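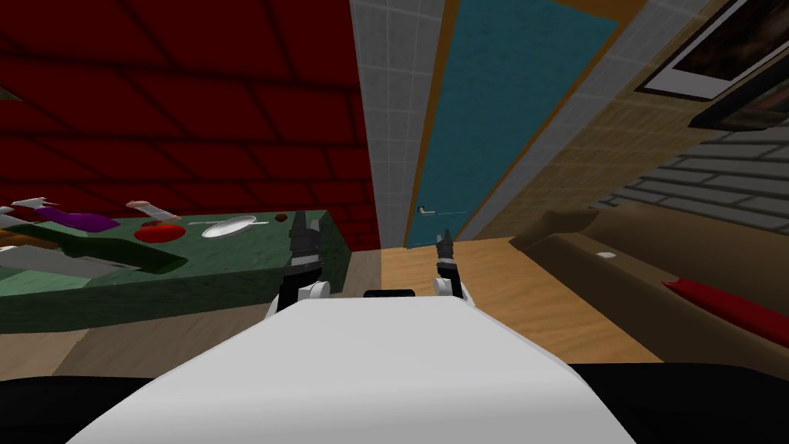 Leveling a Long Work Table on an Uneven Floor

A long table shows every fault in the floor beneath it. A short table rocks and is easy to correct. A long one twists, and the twist shows up later as drawers that bind, round stock that rolls, and glue-ups that dry with a wind in them. The procedure below applies to four-legged and six-legged tables with adjustable feet. Tables with fixed legs are covered near the end.

Tools and materials

Machinist's level or a good carpenter's level, at least 300 mm long
Straightedge as long as the table, or a string line with two equal spacer blocks
Open-end wrench to fit the lock nuts on the feet
Feeler gauges or a strip of paper
Pencil and masking tape
Shims, hard plastic or steel

Do not use cardboard or softwood shims. Both compress under load and the table will be out again within a few weeks.

Step 1. Check the level itself

Set the level on any reasonably flat surface and note the position of the bubble against the lines. Turn the level end for end on the same spot. Mark the spot with tape first so that it goes back exactly. If the bubble reads the same distance toward the same side of the room both times, the level is good and the surface is sloped. If the bubble moves toward the same end of the level both times, the vial is off. Adjust the vial or use another level.

Step 2. Place the table

Move the table to its final position before any adjustment. A shift of even a hand's width can put a foot on a different part of the slab. Keep feet off expansion joints, floor drains and the edges of loose tile. If a foot lands on a joint, move the table or bridge the joint with a steel plate.

Leave enough clearance behind the table to reach the rear lock nuts.

Step 3. Reset the feet

Back off all lock nuts. Screw every foot fully in, then out by 8 mm. This gives travel in both directions. On a six-legged table, screw the two middle feet fully in and leave them there until Step 7. They must carry no load while the corners are being set.

Step 4. Find the high corner

Place the level across the width at the left end and then at the right end. Place it along the length near the front edge and then near the rear edge. Write each result on tape next to the reading, using an arrow that points to the high side. The corner where the arrows meet is the reference. Do not adjust that foot again.

If the arrows do not agree on one corner, the top is twisted. Pick the corner nearest the highest part of the floor and continue. Step 6 deals with the twist.

Step 5. Bring up the other corners

Work in this order:

Raise the other corner at the same end until the level reads true across the width.
Raise the corner at the far end of the same long side until the level reads true along the length.
Raise the last corner until its foot just takes load.

Turn the feet in small amounts, a quarter turn or less near the end. Lift the weight off a foot with a lever and block before turning it. Turning a loaded foot scores the floor and can strip the thread.

Step 6. Remove the twist

Put the level across the width at one end, read it, and move it to the other end. The two readings should match. If they do not, adjust only the last corner from Step 5. A stiff welded frame responds at once. A bolted wood frame responds slowly, so wait an hour and read it again.

Where a frame will not come out of twist, loosen the bolts that hold the top to the frame, level the frame alone, and shim between frame and top when bolting back up.

Step 7. Set the middle feet

Lay the straightedge along the length of the top. Look for sag at the center with a feeler gauge. Screw the middle feet down until the gap closes, and stop. Going further lifts the top off the straightedge at the ends and takes load off the corners. Check each corner foot with a strip of paper. The paper should not pull free at any foot.

Step 8. Lock and recheck

Hold each foot with one wrench and tighten the lock nut with another. Tightening can draw the foot up slightly, so repeat the readings from Steps 4 and 6 afterward. Load the table as it will be used and read it once more.

Tables with fixed legs

Level from the reference corner as above, using shims under the legs. Use no more than three shims in a stack. For a larger gap, cut one solid pad to thickness. Glue the pad to the leg, not to the floor.

Maintenance

Recheck a new installation after 8 days and again after the first change of season. In the Dutholm workshop, the tables on the older part of the slab are read every June, when the floor has dried out and movement is greatest. Wood tops in heated rooms also need a reading in midwinter.

Troubleshooting

Table rocks after locking: a lock nut has pulled one foot up. Loosen, reset and retighten.
Level reads true but stock rolls: the top is dished. Check across the width with the straightedge.
Table creeps along the floor: fit rubber-soled feet or pads.
Reading changes from day to day: the floor is moving under traffic. Use a steel plate under each foot.

Last revised 2025-02-01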